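3.2. Los talleres gratuitos como puerta de entrada

Cuando empecé a trabajar con los talleres de animación de Foltura yo venía con una idea bastante ingenua, y la cuento porque explica el diseño del estudio. Creía que quien se apunta a un taller gratuito de stop motion quiere aprender a animar. Pues solo en parte. De las 121 personas que contestaron a mi cuestionario, 30 pusieron como primer motivo conocer a gente con la que montar un corto, y varias de las entrevistas fueron por el mismo camino. Haoran Guo, que venía de la ilustración, me dijo que los ejercicios de pelota y péndulo ya los tenía vistos en casa – lo que le faltaba era alguien al otro lado de la mesa.

Eso me obligó a rehacer la guía de entrevista a mitad del trabajo de campo (con el consiguiente lío para codificar las primeras, que tuve que releer enteras). Guangming Feng me ayudó con la segunda vuelta y discutimos muchísimo sobre una categoría, la de «oficio compartido», que a él le parecía demasiado ancha. Al final la partimos en dos: ayuda técnica puntual, del tipo «me enseñas a calzar los tiempos», y colaboración sostenida en una pieza. La distinción me sigue gustando, aunque reconozco que en los talleres de Taltimari las dos cosas se mezclan a todas horas y hay fragmentos que podrían ir en cualquiera de las dos casillas.

También cambió lo que yo anotaba en las sesiones. Al principio apuntaba programas, cadencias, tipos de plastilina, y muy poco de las conversaciones. Desde junio llevé un cuaderno aparte solo para quién pedía ayuda a quién, y de ahí salen casi todas las citas del apartado 4. Los materiales sencillos se quedan fuera del análisis, que se centra en el trato entre participantes.
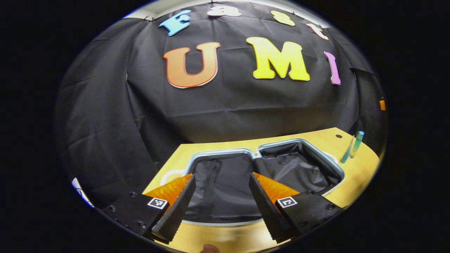 Figura 2. Letras de espuma sobre un fondo de tela negra.

3.3. Quién vuelve y quién no

La pregunta que más me interesaba era la de la continuidad. Un taller suelto está muy bien, ¡pero yo quería saber qué pasa después! Amos Delacroix, que coordinaba las inscripciones de Prelitz, me dejó consultar los listados sin nombres, y con ellos pude seguir a casi 200 asistentes de una convocatoria a la siguiente. Quienes habían terminado una pieza en grupo, por breve que fuera, repetían más que quienes se llevaban a casa un ejercicio individual. Ojo, que aquí no puedo hablar de causa: es muy posible que la gente más sociable se agrupe antes y además vuelva más, y los listados no me permiten separar una cosa de la otra.

Sihan Cai me sugirió mirar también a los que no volvieron, y fue un consejo estupendo. Hablé con unos cuantos por teléfono y el motivo que más salía era el horario, muy por delante del nivel o del contenido. Zhuoran Jiang seguía animando por su cuenta, de noche, y enviaba sus pruebas al grupo de mensajería del taller sin pisar el aula, de modo que en mis tablas figura como abandono. En el apartado 5 vuelvo sobre estos casos y propongo contarlos aparte.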